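**How do they know how many people were at the match?**

By the Nellero Juniors sport page
December

4 comments

Near the end of a match, a voice on the loudspeaker reads out a number. "Today's attendance is 3,127. Thank you for your support." Everybody claps. Then the number goes in the newspaper and on the club's website, and years later somebody will read it in a book and believe it.

Should they? Let's be a bit nosy and find out where that number comes from.

We'll use a Dorkthorpe home match against Pomare, played at the Nondik ground. The voice said 3,127. That sounds very exact, doesn't it? If the voice had said "three thousand and a bit", you might have thought it was a guess. The seven on the end makes it sound as if somebody touched every single person on the head.

An exact-sounding number can still be wrong. It can also be perfectly right, but be the answer to a different question from the one you thought you were asking. Keep that in mind, as it comes up a lot in sport.

**What does "attendance" mean?**

You probably think it means the number of people who were there. Sometimes it does. Clubs and leagues don't all use the word the same way, though, and a number on its own won't tell you which way was used. It might mean:

- the number of people who came through the gates
- the number of tickets sold, even if some of the people who bought them stayed at home
- the number of tickets sold plus the number given away for nothing

Those can be very different. Suppose Dorkthorpe has 600 season ticket holders. A season ticket lets you in to every home match, and you pay for it all at once before the season begins. If the club counts tickets sold, all 600 of those people are "there" every single time. One of them might be in bed with a cold. Another might be at a wedding. They still get counted.

Now suppose the club gives 500 free tickets to schools for the Pomare match. It rains, and lots of families decide to stay in and watch a film. Are those 500 part of the crowd? Some clubs would say yes. If you were standing on the terrace looking at the empty rows, you might say no.

Neither club is telling a lie, as long as it says what it is counting. The trouble is that the loudspeaker hardly ever does.

**Counting at the gate**
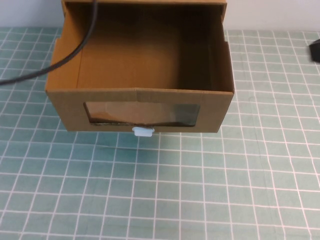 Turnstiles are the oldest sort of crowd counter still in use. A turnstile is a gate with bars that go round, and it lets one person through at a time. Each time it turns, a little counter clicks up by one. Before clubs had those everywhere, and at plenty of small grounds even now, someone stood at the way in, tore each ticket in two and kept half. You don't need a clever machine for that. A plain brown cardboard box with its top wide open, like the one in our photo, would do the job very well. At the end of the day you tip out the torn halves and count them.

It's a good method, but ask yourself what could go wrong. Halves of tickets are small and light. A gust of wind could take a few. The person counting might be cold and hungry and want to go home, and might lose their place and guess. Two small children might squeeze through a turnstile together. Somebody might go out to fetch a coat from the car and come back in again, and be counted twice.

Many bigger grounds now scan a code on a phone or a card. This is quicker, and it is harder to lose a code in the wind. It isn't magic, though. If a scanner stops working, the person on the gate may simply wave people in until it is mended. And what about people who never needed a ticket at all, such as the players, the referee, the first aiders and the people selling chips? They are inside the ground. Most clubs leave them out, and you'd be surprised how seldom that gets written down.

**What if there isn't a gate?**

Things get much shakier when there is no gate to go through. Think of a marathon, or a cycle race that passes along ordinary streets, or a team riding through town on a bus with a cup. People stand on pavements and lean out of windows. They arrive late and leave early. Some were only going to the shops.

You may still hear a very large number on the news afterwards. This is where you should be at your most suspicious.

One fair way of doing it is to use squares. You take a photo of the crowd from high up and lay a grid over it, like the squares in your maths book. Then you pick a few squares and count the people in each. If there are ten people in a square, and fifty squares with people in them, you multiply and get roughly 500. 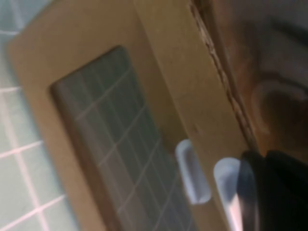 Small squares seen through an opening cut in cardboard.

Did you spot the weak point? We said there were ten people in a square, but crowds don't spread out evenly like butter. They bunch up near the finish line and thin out further back. If you only count squares at the front, where everyone is squashed together, your answer will come out far too big. If you only count the ones at the back, it will come out far too small. A careful counter picks squares from both, and from the middle as well.

There is a second weak point. A photo shows a single moment. In a long race, the people by the road in the morning might be gone by lunch, with new people in their places. Do you want to know how many were there at one time, or how many came during the whole day? Those are two questions, and they have two different answers.

**Who is doing the telling?**

When you hear a crowd number, find out who worked it out, and whether they would like it to be big.

A club might like a big number, as a busy ground makes the team look popular, and shops and firms may pay more to put their names up around the pitch. The people who organised a street race might like a big number so that the town lets them do it again next year. Someone who was annoyed that their road was shut might like a small one.

Wanting a number to be big doesn't make it wrong. It does mean you're allowed to ask how they got it. A person who has counted properly won't usually mind telling you. If all they can say is "well, it looked like a lot", you've learnt something too.

**Try it yourself**

You can test the squares method at home with a bag of dried peas or rice and a sheet of squared paper.

Tip a handful of peas on to the paper and spread them out a bit, but not too neatly. Choose three squares without thinking too hard and count the peas in each. Work out how many there are in a usual square, then multiply by the number of squares that have peas in them. Write your answer down. Don't cheat and change it later.

Now count every pea.

How far out were you? Do it again with squares only from the thickest part of the heap, and see what happens. If you do this with a friend, don't show each other your answers until the end. People tend to creep towards each other's guesses without noticing, and grown-ups are just as bad at this.

**So was it really 3,127?**

We can't tell you. If that was how many times the turnstiles clicked, it's probably close. If it was tickets sold, the true crowd may have been a good deal smaller, especially if it rained. The Dorkthorpe programme printed the number without saying which, and so did the Pomare one.

Next time you are at a match and the voice comes on, have a look round at the empty seats before you clap.

**Words to know**

Attendance: how many people a club says came. See above for why we wrote "says".
Estimate: a careful guess, made by working something out.
Turnstile: a gate that turns and lets one person in at a time.

Shared 600 times

More from Nellero Juniors
Why do some races need a photo to find the winner?
Is there really such a thing as home advantage?
Who decides how long injury time should be?
Do lucky socks work?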